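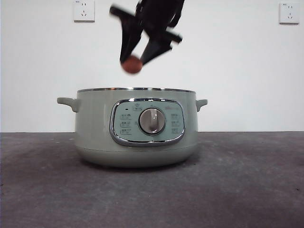

Can the Hirkdale assembly still vote on the teacher residency bill before the February recess?

Only if the clerk's office accepts the revised petition by 5 p.m. on the last sitting day, and the clerk's office would like everyone to know that it closes at 4:30.

The bill, which would require teachers in publicly funded schools to live inside the district that pays them, was due for a short discussion in the lower chamber this week. The short discussion ran nine hours. Most of it concerned whether the word "reside" includes weekends.

The governing Edska bloc says the rule will bring teachers closer to the communities they serve. The opposition Vekell alliance says teachers would be delighted to live closer to the communities they serve and has asked which member of the government plans to build the houses. A spokesperson for the housing department said the question was a good one and belonged to the education department. The education department said it was reviewing the question.

Under the current draft, teachers would have two years to move or apply for an exemption. Exemptions would go to those caring for a relative, those married to someone with a job elsewhere, and those who can show "sincere attachment to a dwelling." The draft does not say how attachment is to be shown. One amendment offered late in the evening proposed a form. Another proposed a shorter form. Both were sent to the rules panel, where they joined an older amendment on parking.

The teachers' union delivered a petition with 300 signatures on the first morning of debate. It was returned the same afternoon on the grounds that it had been addressed to the assembly by its old name, dropped after the boundary changes. The union has since corrected the cover page and is collecting the signatures again, this time in blue ink, as the standing orders prefer.

Members from the rural Boonyarit ward have been the loudest objectors on either side of the aisle. The ward has 31 teaching posts and, by its own members' account, very little to rent. The bloc's whip called their concerns "noted." They asked for that to be entered in the record, and it was.

If the bill misses the recess, it goes back to its first reading when the chamber returns, along with all its amendments and presumably the parking. Government members said they were confident of a vote. Asked when, they said soon. The chamber then adjourned for dinner and came back without a quorum.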